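Retaping the drive gripper on the teardown cell

Posted 5 July 2021

The arm on the teardown cell started dropping drive caddies in April. Only one in a while at first, then twice in a morning, always while backing out of the bay. I put it off for longer than I should have and finally gave it a weekend. These are my notes, mostly so that I can find them next time.

The cell is a small arm on a slotted aluminum table. It takes parts out of old desktop towers that are laid on their side with the panel off. The program is called Fuvel, after the folder it has always lived in. The gripper fingers are Skando parallel jaws with pads I cut myself. The controller is a used Moncrieff box, and it keeps a cycle count that I reset whenever I change pads. It read 2000 when I opened the log, which is far too many for the foam I had been using.

I began with the pads. The old foam had gone shiny and had taken a set where the caddy rails press on it. I peeled it off, cleaned the jaws with alcohol and put on 2 mm rubber sheet from Vusska. The rubber doesn't compress nearly as much as the foam did, so the closing width had to be set again. I did that with a spare caddy in the jaws, stepping the width down until I couldn't pull it out by hand, then a little further.

Next, the tool offset. New pads shift the grip point, and the drive has very little side room going in and out of the bay. I taught three points again: above the bay, at the mouth, and fully seated. The point above the bay is the one that matters. If the drive isn't vertical there, it rubs all the way down and the force limit trips before it gets anywhere near seated.

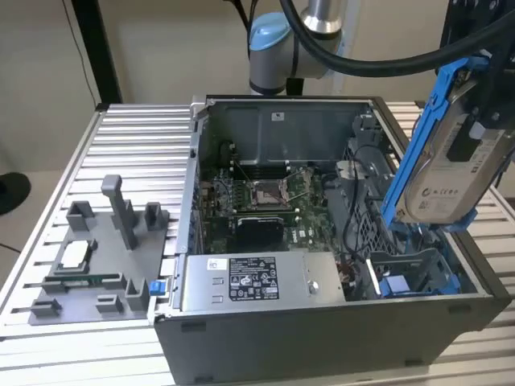

One reader of the last post wrote in to say that I should stop teaching the mouth of the bay at all, and should take the seated point as the only reference and calculate the other two straight up from it, so that a single bad touch can't put a bend in the path. I tried it that evening and the reader is right. The path is now one straight line and there is one point to maintain. The force reading on the way in dropped by about 8 newtons.

It does depend on the tower sitting square to the table. I now push the case against a stop along one edge before clamping it. A case with worn feet can still sit slightly high on one corner, and I haven't found a good answer to that besides a shim.

I also rerouted the arm cable. It had been tied too tight near the wrist, and at full reach it pulled on the last joint just enough to show up in the force reading. It has a bigger loop now. Check for snagging at slow speed after any change like this, with the wrist turned both ways.

The CPU fixture plate stays as it was. The clips are printed and I have spares of all of them, but none has cracked so far. I checked that the plate hadn't moved by running the place routine with the speed turned down, and it landed where it should.

Settings after the work, for my own reference:

Pad material: rubber sheet, 2 mm
Approach: straight down from above the bay, slow for the whole insertion
Force limit: unchanged
Cycle count: reset to zero

The counter is at 673 as I write this and there have been no drops. The pads have some gray marks where the rails touch but no visible wear. I'll look at them again at 2000 and measure the thickness with calipers. The jaw screws got thread locker this time, the weak kind, and they need a paint mark across the heads, which I still have to do.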